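About Lerholm

Lerholm prepares and packs meal kits for canteens, clinics and care homes. The company was set up by Guilan Fang and now supplies 341 sites from one building. Output in October was 3,929 kits.

Automation at Lerholm began with the store room. Staff used to fetch tableware and wrapped portions by hand from drawer units, and a shift could include 400 trips between the shelves and the packing line. Drawer work is now being moved to robotic arms, one station at a time. Each station is tested with ordinary bowls and foil-wrapped items before it is connected to the order system.
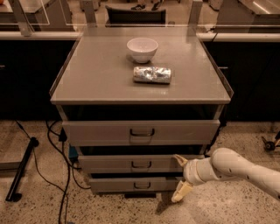 OUR PEOPLE AND THE WORK

No posts were removed when the first arms were installed. Four store room jobs were rewritten as station operator jobs, at a higher pay grade. Operators set out the stock, check the drawer runners, clear stoppages and record every fault. They may stop a station at any time without asking a supervisor.

Training lasts six weeks and is run by Hongmei Guo, who worked in the store room before moving to operations. It covers safe approach distances, restart procedure, basic gripper care and fault reporting. Written procedures are kept at each station and reviewed after any change to the layout.

Some tasks remain manual. Allergen checks, glassware and returned goods are handled by staff. Walking and lifting have fallen, but time spent at a screen has gone up, and operators now change position every two hours. Early shifts start at 6.30 am, half an hour later than under the old rota.

ENGINEERING

Yuxi Long leads a team of five. The team logged 1,953 faults during the first year of trials, most of them drawers that did not open fully or items gripped off centre. Order software is supplied by Hostska. Questions about visits and vacancies go to Wenjie Fu at the main office.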